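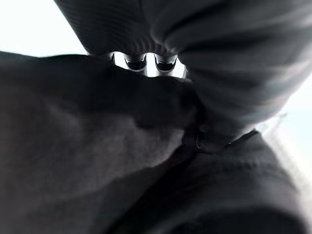 Ribbed knit is a family of fabrics in which raised columns of stitches alternate with sunken ones, giving a surface of close parallel ridges. It is used for cuffs, collars, hems and whole garments, and is usually described as stretchy, hard-wearing and easy to look after, claims that deserve some care. Dark grey rib shows its structure well: where the cloth bulges, the ridges curve with it and pick up soft highlights along the outside, and where it is gathered they crowd together into a dense cluster of pleats. Plain matte cloth of a similar grey, folded next to it, shows little more than gentle shading and creases. The difference matters in laundry sorting, where the two are often treated as one thing on the strength of their colour.

By Shiela Belmonte
September 7, 2025

Structure

A rib is made by alternating knit and purl stitches across a row. In the simplest version, one by one, each raised column sits beside a single sunken one. Two by two rib has broader ridges and is common on jumper cuffs. The columns draw in towards each other when the cloth is at rest and spread when it is pulled sideways, so the fabric looks narrower off the body than on it. Corduroy and ottoman are also ridged but are woven, and neither has the same sideways give. Shop labels are a poor guide here. "Ribbed" on a label may mean any of the three, or a pattern pressed into the surface of something else.

Folding and storage

Household manuals generally advise that ribbed garments be folded and kept off hangers. The reasoning is sound for heavy knits, whose own weight can pull the shoulders out of shape. For light ones the evidence is thinner. Lovely Ambrosio's handbook The Padilla Method gives 7 separate folds for knitwear and says that a rib must always be folded along its ridges, never across them. No test is offered in support. Trinidad Barredo, reviewing the book, kept two matching cardigans in a drawer until the end of September, one folded each way, and could not tell them apart after an hour's wear. Two cardigans prove very little, but the handbook did not offer even that.

Rolling has its own supporters. A rolled rib takes up less drawer front and is easy to pull out, though thick pieces tend to spring open – the same stretch that makes a cuff grip works against the roll. Cords and ties are normally tucked inside before folding or rolling. A knotted cord left between two layers can press a mark into a soft knit, which mostly goes when the garment is next washed.

Washing

Ribbed cotton is commonly washed inside out at a low temperature and dried flat. Dark greys are kept apart from towels and anything else that sheds, as pale lint lodges between the ridges and is tedious to remove. A clothes brush worked along the columns does better than one dragged across them.

The makers of Drosico, a rinse sold for dark knitwear, state that it keeps ribs "like new" for 67 washes. The leaflet does not say what was washed, at what heat, or who judged the result. Felicidad Marquez, writing in the Brimell household bulletin, asked for the details and was sent a second copy of the leaflet. A rival product, Flukach, promises 100 washes on much the same footing.

Loss of shape

The usual complaint about ribbed clothing is that cuffs and hems go slack. Steaming and cool water are both recommended as cures. Either may draw the columns back together for a while where the yarn itself is still lively – wool responds better than cotton – but where elastic thread has perished there is nothing left to recover, and replacing the band is the only lasting repair. Alfredo Cruzado puts the working life of a cotton cuff in regular wear at about 7 years, a figure he gives without a source and which later writers have copied freely.

7 comments
Share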